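Boards > Eating In & Out > Menus and Ordering > Handwritten menus: charm or warning sign?

Handwritten menus: charm or warning sign?

treloar_m
Every new place near me has gone over to handwritten menus, and I'm not buying it. The one at Birkett had 11 dishes in brown marker and no prices. I asked. The soup was more than my train fare. I think "handwritten" is now a way of charging extra for a pen.

ailsa_c
No prices is a separate problem. I'd walk out over that whether it was typed or carved in stone. But a place that writes its menu by hand can change it at lunch if the fish doesn't come in. Isn't that what we want?

treloar_m
If it changes. The Birkett one had a coffee ring on it in August and I swear the same ring is there now.

YeemanY
Depends who's doing the drawing. My niece's class had to make one for homework, title in green with leaves growing out of the characters, doodles down the side, a big red flower at the top. I'd order from it before I'd order from anything with a QR code.

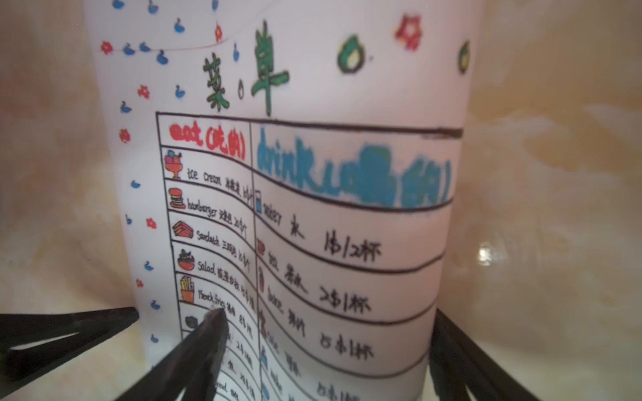
Re: Handwritten menus: charm or warning sign?

treloar_m
Sweet, and I have no quarrel with homework. My quarrel is with grown adults who pay a designer to fake it. There's a font for this now – look at the letter "a" on the Trevia menu. Every single one is identical.

ornella.s
I waited tables for six years and the handwritten specials were whatever had to go that night. Sorry, Ailsa. Fish included.

ailsa_c
At one restaurant! The place I go to in Giton writes up 4 mains a day and they're gone by eight.

ornella.s
Or they tell you they're gone by eight.

treloar_m
I'll try Giton if somebody posts the prices first.

Recent threads
Tipping on takeout, again
Is the bread basket dead?
Ilport diner reopening – worth the drive?
Post #3218: worst spelling on a chalkboard

Contact the moderators | Board rules | Back to top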